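8/10/25

Back from Dirbridge at last, shoes off, second cup of tea, and I want to get this down before it all runs together. Tamara Bogdan drove, bless her, and talked the whole way home about whether she would have one in the house. She has decided she would, as long as it did the ironing and kept its opinions to itself. I said I'd have one tomorrow if it would only empty the dishwasher, and then I lay awake (well, sat awake, in the passenger seat) wondering if I meant it.

The talk at Kirkevell was better than I expected. I had thought it would be all slides, and there were a good many slides, but the young woman giving it was very frank and I liked her enormously. She said the trouble with housework is that we don't notice how much of it there is inside each little job. Take making a coffee for a visitor. You find the pod, you lift the lid, you get the pod the right way up, you press it down with just enough of a push, you fetch a cup from wherever the last person left it, and somewhere along the way you wipe up a drip without even knowing you've done it. She had worked out her own version of the coffee job and it came to 61 separate steps! I'd have said six, and I've been making coffee for other people most of my life.

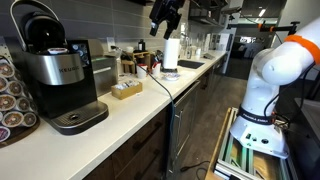
Could a machine run an ordinary kitchen by itself today?

Single jobs are coming along nicely, but a whole kitchen with all its interruptions is still too much for one to manage alone.

I wrote that down nearly word for word on the back of my programme, because it seemed to me the fairest thing anyone said all afternoon. What I keep turning over is the little things by the coffee machine. A pod is stiff and has a shape you can count on. Those small white packets in their wooden tray are another matter, all slippery corners, and I can hardly get one out without bringing its neighbours along. And a paper towel! I tear one off badly every single morning, and end up with either a ragged strip or half the roll trailing over the side. If I can't do it after all these years I shan't be too hard on a robot with two fingers.

Tamara was more taken with the shop-floor side. Her nephew is at Dostura, where they pack jars, and he says the lifting and stacking has been done by machine since March and his back is a new back. But the odd jobs are still done by people, the split box and the label gone on crooked and the jar that has rolled under the bench. He had a tally of those from one shift, 657, and Tamara was so proud of knowing the number that she told it to the lady beside us and then to the man with the biscuits. I do wonder what his job will be like in a few years. He doesn't seem worried, but he is young and has his new back.

Dinu has been asleep on my coat since I came in, so that will be covered in fur and will need brushing, and there are 2 pans soaking that I left this morning and have been pretending not to see. I'll do them after this page. I rather like having my hands in warm water at the end of a day, though I wouldn't have admitted it to Tamara in the car. Must ring her about the umbrella, which I think is still on her back seat.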